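Mediação Imobiliária e Avaliação – Apontamentos da aula 6
Docente: Inês Vilela

Tema: áreas de um imóvel e método comparativo de mercado

1. Conceitos de área

Na análise de um anúncio ou de uma caderneta predial, a primeira verificação incide sobre o tipo de área declarada. Os três conceitos usados na disciplina são os seguintes.

Área bruta: superfície total medida pelo perímetro exterior das paredes, incluindo varandas privativas, arrecadações e garagem, quando façam parte da fração.
Área útil: soma das superfícies interiores dos compartimentos, medida pelo perímetro interior das paredes. Exclui paredes, divisórias e condutas.
Área dependente: espaços cobertos de uso exclusivo e função acessória (garagem, arrecadação, sótão não habitável).

A comparação entre imóveis só é válida quando todos os valores se referem ao mesmo tipo de área. Misturar área bruta com área útil é o erro mais frequente nos trabalhos entregues.

2. Método comparativo

O valor unitário obtém-se dividindo o preço pela área. Seja um lote de moradia com 2000 m² de terreno, anunciado pela mediadora Stollia. O terreno excedente não se avalia ao mesmo valor unitário da parte edificável – aplica-se um coeficiente de redução, a justificar no relatório.

Sequência de trabalho:
a) recolher pelo menos 4 imóveis comparáveis na mesma zona;
b) uniformizar as áreas;
c) calcular o valor unitário de cada comparável;
d) homogeneizar por estado de conservação, piso, orientação e estacionamento;
e) excluir valores extremos, com indicação do motivo;
f) aplicar o valor unitário médio ao imóvel em estudo.

Os preços de oferta não equivalem a preços de transação. Quando só existam os primeiros, o relatório deve indicar a margem de negociação adotada.

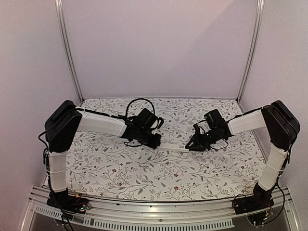

Fig. 1 – Dois braços robóticos e caixa branca sobre superfície com padrão floral.

3. Trabalho prático

Relatório individual sobre uma moradia em Praltthorpe, processo 3957, a entregar em novembro. Os ficheiros de comparáveis foram preparados por Duarte Gouveia. Dúvidas sobre homogeneização: Fernanda Serrano, gabinete 6.

Leitura para a próxima aula: capítulo sobre o método do rendimento, com exceção dos exercícios finais.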